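Chapter 2: Picking a Gripper

I spent my first month at Dunleavy convinced that fingers were fingers. Then Armelle Roussel handed me a T-shirt and told me to try folding it with the tool (go on, try it!).

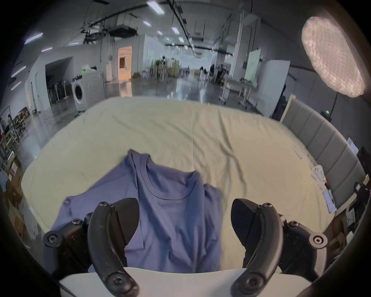
Figure 2.1. Curved jaws over a T-shirt, neckline facing away.

Cloth is a wonderful test because it never sits the same way twice. Watch how much fabric gathers between the tips when you pinch, and write it down before you swap fingers.

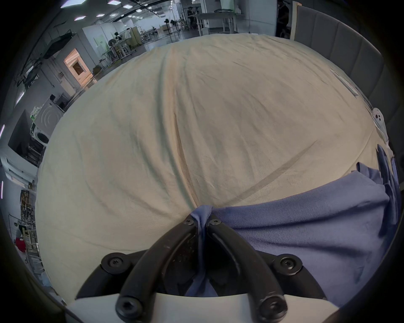
2.1 Comparing Finger Shapes

We'll start with the curved pair.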